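4.2 Inbetriebnahme und Wartung der Handgreifer

Die Zelle Stusance besteht aus dem Aluminiumrahmen, der Tischplatte und zwei handgeführten Greifern. Für die Wartung waren Ilze Mägi (Mechanik) und Aldo Cocco (Elektrik) zuständig. Beide Servos wurden im April getauscht, nachdem der linke unter Last Schritte verloren hatte.

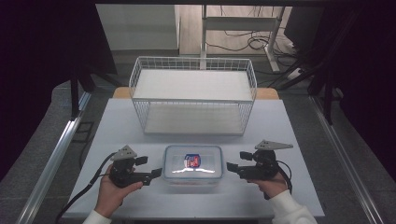 Der Nullpunkt wird nach jedem Servotausch neu gesetzt. Dazu fährt man die Finger auf Anschlag, liest den Encoderwert aus und trägt ihn in die Konfigurationsdatei ein. Beim rechten Greifer lag der Wert nach dem Einbau bei 462, beim linken bei 300. Anschließend folgt eine Griffprobe mit der Kunststoffdose, wobei die geöffneten Finger zunächst mit kurzem Abstand links und rechts davon stehen. Die Kabel führen seitlich von den Greifern weg und müssen in jeder Handhaltung frei hängen; Zug am Stecker verfälschte in zwei Vorversuchen das Positionssignal.

Das Prüfprotokoll sieht 100 Schließzyklen je Greifer vor. Nach 40 Zyklen wird unterbrochen und das Spiel der Finger mit der Fühlerlehre gemessen. Schrauben am Servogehäuse nur handfest anziehen, Gewinde mit Sicherungslack versehen. Die Messwerte stehen in Anhang B (Auswertung: Maarja Eglītis). Offen ist noch die Zugentlastung am linken Stecker.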